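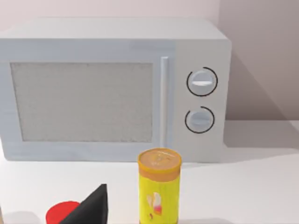 Ausgabe 137

Kirschkernkissen selber nähen, auch ohne viel Übung

Mein erstes Kissen habe ich im März genäht, als ich wegen meines Nackens kaum noch aus dem Sessel kam, und seitdem sind es eine ganze Menge geworden (ja, die Verwandtschaft ist inzwischen versorgt). Ihr braucht dafür festen Baumwollstoff, Garn, einen Trichter und 1000 Gramm gereinigte Kirschkerne. Die reichen bei mir für zwei Kissen. Mein Stoff ist der ungefärbte Köper von Penner, aber ein altes Bettlaken tut es genauso, Hauptsache reine Baumwolle. Bitte keine Reißverschlüsse, keine Knöpfe, kein Glitzergarn!

Schneidet zwei Rechtecke zu, 22 mal 32 Zentimeter, legt sie rechts auf rechts und näht mit kurzem Geradstich einmal rundherum. An einer kurzen Seite bleibt eine Öffnung, durch die der Trichter passt. Ich nähe die Ecken immer doppelt, da ist mir nämlich schon mal eine aufgegangen, und Kirschkerne rollen wirklich überallhin. Dann wenden, Ecken mit einer Stricknadel ausformen, bügeln.

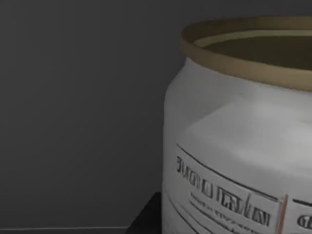
Die Kerne müssen vor dem Einfüllen richtig trocken sein, sonst fängt das Kissen irgendwann an zu müffeln. Ich breite sie auf einem Blech aus und lasse sie über Nacht bei 50 Grad im Ofen, die Tür einen Spalt offen. Was übrig bleibt, hebe ich bis zum nächsten Kissen auf, am liebsten in einem weißen, zylindrischen Topf mit breiter Öffnung, so wie der mit dem goldbraunen Rand, da komme ich mit der Schöpfkelle gut hinein. Füllt das Kissen nur zu zwei Dritteln, dann schmiegt es sich schön an. Öffnung zustecken, von Hand mit Matratzenstich schließen, fertig.

Zum Erwärmen lege ich es bei 400 Watt für zwei Minuten in die Mikrowelle, knete es einmal durch und fühle erst mit dem Handrücken, bevor es in den Nacken kommt. Lieber noch mal kurz nachlegen als zu heiß! Und zwischendurch ganz auskühlen lassen.

Den Bezug zum Abnehmen zeige ich euch beim nächsten Mal, da tüftle ich noch am Hotelverschluss.

311 Mal geteilt
2 Kommentare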